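Floldale 教学楼会议场地安全检查表(附我的碎碎念)

适用:十月的课程改革圆桌会,Perencombe 研究网络和 Mansour 学院合办
检查时间:开场当天早上,从 7:40 开始走

先说一句,表是沿用去年的,我只改了几处措辞,后面的备注都是我边走边记的,想到哪儿写到哪儿,大家凑合看哈。

一、入口与疏散

1. 主入口双门可完全打开:合格
备注:左边那扇有点沉,推的时候得用肩膀。我试了三次,都能开到底。建议会议期间用门吸固定住,不然嘉宾拖着行李箱进来真的很狼狈。

2. 疏散通道无堆放物:不合格,已整改
备注:一楼走廊靠楼梯那段堆了一摞论文集,还有两卷没拆的易拉宝。我跟布展的同学一起挪到储物间去了。拜托拜托,开完会也别再放回来!

3. 疏散指示灯亮:合格
备注:二楼拐角那盏比别的暗一些,亮是亮的,我报了维修,不影响当天使用。

4. 疏散图张贴:部分合格
备注:图上还是老的房间号。903 教室现在改叫研讨室了,外地来的老师对着图肯定找不着。我先手写了一张贴在旁边,字丑,见谅。

二、主会场

5. 座位数不超过核定人数:合格
备注:核定 300 人,报名系统已经按这个数锁了。去年有人临时加椅子加到过道里,今年谁再加我跟谁急。

6. 讲台及台阶稳固:合格
备注:台阶边缘的防滑条翘起来一小截,我用胶带压住了,算临时处理。穿高跟鞋上台的嘉宾请走右侧。

7. 讲台线缆固定并加盖线槽:不合格,待复查
备注:话筒线直接横在主持人椅子后面,我自己就差点绊一跤。音响师傅答应午饭前弄好,我会再来看一眼。

8. 同传间通风:合格
备注:门关上十来分钟还行,再久就闷了。建议两位译员轮换的时候开一下门,顺便给她们放点水。

三、分会场与展示区

9. 桌面物品放稳,台布不拖地绊脚:需留意
备注:铺了布的台面,布角一定要收好。放箱子之类的大件,请尽量往里靠,别压着边。
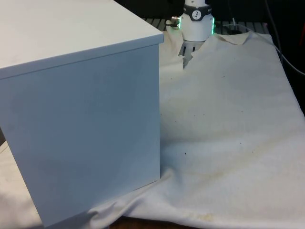 铺布台面上的白色箱体,对应第 9 项

10. 插线板无串接:不合格,已整改
备注:唉,每年都有这条。两个插线板接在一起,下面还挂着咖啡机。我把咖啡机挪到茶歇区的墙插去了,大家要喝咖啡多走几步,就当课间运动嘛。

11. 海报架间距:合格
备注:"终身学习与学分互认"那一组的海报特别多,架子挤得紧。我往窗边匀了匀,轮椅也能过。可能有人会嫌位置偏,可是那边光线好呀,我个人觉得是最好的位置。

12. 灭火器在有效期内、压力正常:合格
备注:研讨室里的 4 具我都看过,指针都在绿区。其中一具前面挡了个衣帽架,已经搬走。

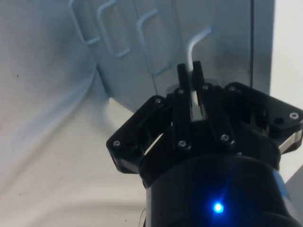
接着说急救和后勤这块。去年的表把这两样混在最后一行里,勾一下就过去了,我觉得太草率,这次拆开来写。

四、急救与后勤

13. 急救箱齐全:部分合格
备注:创可贴只剩一点点,冰袋倒是一大堆,也不知道谁采购的。已经去买了。箱子放在签到台后面,当班同学要知道位置,别到时候现翻。

14. 当班人员知晓集合点:合格
备注:集合点在图书馆前的草坪。我随口问了几个当班的学生,都答得上来,表扬!

15. 茶歇过敏原标识:待补
备注:餐饮是 Plomus 送的,单子发来了,标签还没贴。坚果和麸质这两项务必单独写清楚,英文、法文、阿拉伯文都要有,参会的老师来自好多地方,光写中文肯定不够。

16. 嘉宾接驳车停靠点:合格
备注:停在侧门,离台阶 40 米,下雨的话有雨棚。司机师傅的电话在签到台的文件夹里。

五、待办

话筒线线槽,午饭前复查(第 7 项)。
急救箱补货到位后在表上补勾(第 13 项)。
过敏原标签,茶歇开始前贴完(第 15 项)。
疏散图换新版,会后跟楼管走流程,这次先用手写的顶着(第 4 项)。

闭幕圆桌换到研讨室之后,讲台那几项要按新位置重走一遍,我下午两点过去,想一起走的直接在门口等我就行。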